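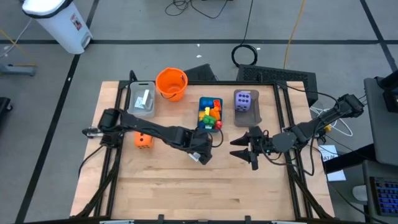
Search articles... Go

Plank tabletop

Altwood Reference, furniture section
4 Sep 2025

A plank tabletop is a flat work or dining surface made from solid boards joined along their long edges. Boards are planed, matched for colour and glued under clamps, with or without dowels. Wood moves mainly across the grain, so the top is fixed to its base through slotted holes or metal clips — a rigid fixing can split a board when indoor humidity changes.

Growth rings may be alternated from board to board to limit cupping over the full width. Opinion in the trade is divided on this point, and the Plestley workshops laid all boards heart side up.

The Kubiak pattern, made at Cleltgate, is 1,580 mm long in its standard size and 1,382 mm in the short version. Its boards are 108 mm wide before jointing. Later tops were sanded to 400 grit and oiled; earlier ones were varnished.

See also: Breadboard end; Butcher block; Trestle table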